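# Sernel: contact-rich insertion, gallery

Agnes Hägglund's group at Zistex trains the Sernel policy on shape sorting in a walled bin. The dataset holds 1,175 teleoperated episodes. Each policy input pairs a wrist view with a fixed view of the workspace.

**Wrist view, star prism near a bin corner**
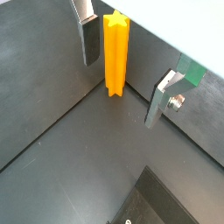 Corner grasps are scored separately in Sernel. The walls limit the approach angles, and the Foley baseline, trained on the same episodes, completed 61 percent of these trials. Grasp width is left to the policy; closing force is capped in the controller.

**Fixed view, green foam board and blocks**

A block counts as inserted when it stays in its matching recess after release. Standing on the board doesn't count. 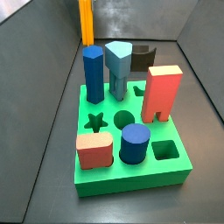 Scoring is done by hand from the fixed view. Results are averaged over 5 seeds, with the board pose changed between trials. Logs are stored in Sumora format, and the evaluation split will be posted in May.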